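Home | Products | Support | Knowledge Base | Ticket Archive | Contact

Simulation cell: view obstructed by arm link, episodes failing quality rule

August – Posted by Vaten Support Desk

Print this page | E-mail this page

Status: Resolved, guidance issued
Product: Kerkine simulation environment
Reporting site: Hallstead
Component: Camera placement and episode acceptance
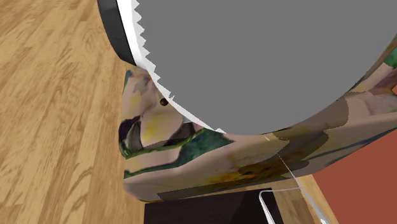
The Hallstead site submitted a batch of 300 simulated episodes for acceptance under the Karunaratne recording rules. Of these, 63 were returned by the automatic check with the message "view obstructed, self." The site asked whether the check could be relaxed, and whether the episodes already recorded could be kept.

Initial response

The desk confirmed that the check was working as intended. Under the rules, no part of the arm may hide the work area for longer than 6 seconds in any one episode. The limit applies to simulated and physical cells alike. The site was asked to supply its scene file, its camera settings and the log for one returned episode.

Findings

1. The camera position had been copied from an older scene in which the furniture stood farther from the arm base. The position was not reviewed when the layout changed.

2. The near clipping distance had been left at a custom value. When the arm came very close to the camera, the renderer cut through the outer surface and drew the inside of the link as flat gray with a ragged border. The check correctly counts such areas as obstruction.

3. Shadow resolution was set to low. This produced stepped shadow edges on nearby surfaces. It did not cause any episode to be returned, but it should be corrected before further recording.

4. The arm's planned path was within its joint limits at all times. No fault was found in the controller.

Action taken

The site moved the camera mount back and to one side, restored the default clipping distance, and raised the shadow setting by one level. A test run was then recorded with the same tasks and the same starting poses. The desk reviewed the new log and found no obstruction messages.

A second message, "floor plane mismatch," appeared during the test run. It was traced to an out-of-date scene file – the site had two copies under the same name – and cleared once the older copy was removed.

Ruling on existing episodes

Returned episodes may not be edited, trimmed or relabeled in order to pass. They are to be moved to the rejected folder with their logs and kept there until the batch is closed. The site may record replacements under the corrected settings, and each replacement must carry a new episode number.

Guidance for all sites

Review every camera position whenever furniture, fixtures or the arm base is moved, even in simulation. Run the arm through its full reach before recording and check each view at the closest point of approach. Record any clipping value other than the default in the batch notes. Requests to change an acceptance limit must be made in writing before recording begins – they will not be considered afterward.

Ticket closed by the desk at the request of the reporting site.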